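Part 3: Looking after the top

Right, your Grasley table is up on its legs and you've had a cup of tea, so let's get the top sorted! I've oiled more of these than I care to admit (my own kitchen one gets done every March) and it's a pleasant job if you don't rush it.

1. Clear everything off and wipe along the planks with a damp cloth, wrung out well. Go with the grain, then dry it straight away with a tea towel.

2. Run your palm over the joints between the planks. If you feel a rough patch, rub it lightly with the fine pad from the Damgaard care kit. Go easy on the knots, they're harder than the wood next to them.

3. Put a spoonful of the oil on a folded cloth and work it in, one plank at a time, starting at the far end so you're not leaning on your own handiwork (I've done that, and wore the jumper to prove it).

4. Leave it for 14 minutes, then wipe off whatever hasn't soaked in. Do the whole top again with a clean cloth.

5. Keep everything off it for 3 days. Yes, even the fruit bowl.

Note: the pale planks and the brown ones drink up oil at different speeds, so yours will look patchy for an hour or so. Don't panic and don't add more!

Caution: oily cloths can catch fire by themselves if you leave them scrunched up. Lay them flat outdoors until they're properly stiff, then bin them.

Once the 3 days are up you can put your bits and pieces back. I like a plastic bin for the small stuff. Lift it when you move it, please, dragging leaves marks, and grit underneath is even worse.

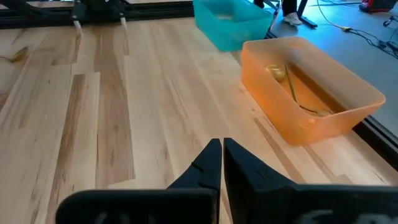
Fig. 5. Plank top with an orange bin set at an angle on the right.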